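Keeping Bar Soap and Its Dish in Good Order at the Sink

Irnwood Household Notes, sheet 9
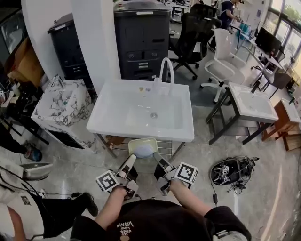 One reader wrote in after the June sheet to say that bar soap had been given up in that house altogether, as the dish left a ring on the sink ledge that no cloth would lift. The ring is soap film bound up with minerals from hard water. It can be removed, and it can be kept from forming.

Placement. A small rectangular dish suits an oval bar if there is clearance on all four sides. Set the dish on a level surface outside the splash zone of the faucet. A tall gooseneck spout throws water farther than a short one, particularly into a shallow basin. Run the water at full flow and note where the drops land before choosing a spot.

Drainage. A bar sitting in water softens from the underside and loses mass between uses. If the dish has no ribs or holes, tip it out after the last use of the day and stand the bar on its long edge overnight. Two bars used on alternate days both last longer than one used daily.

Cleaning the dish. Lift out the bar and scrape off the soft residue with a plastic card. Soak the dish in hot water for 10 minutes, brush the corners, rinse and dry. Once a week is enough for a sink with normal traffic. The scrapings can go into a jar with a little water for hand-washing rags.

Cleaning the ledge. White glossy sinks show yellowish spots early. Apply white vinegar on a folded cloth, leave it for nearly 10 minutes, then wipe and rinse. Do not use vinegar on natural marble, which it etches. For marble, use a pH-neutral cleaner and a soft cloth. Do not use scouring powder on a glossy finish of any kind.

Chrome rails and faucets. Wipe with a damp cloth and buff dry. Soap film left on chrome dulls it and holds water against the joints.

Sheet revised 11/11/2024. Faucet aerators are covered on sheet 10.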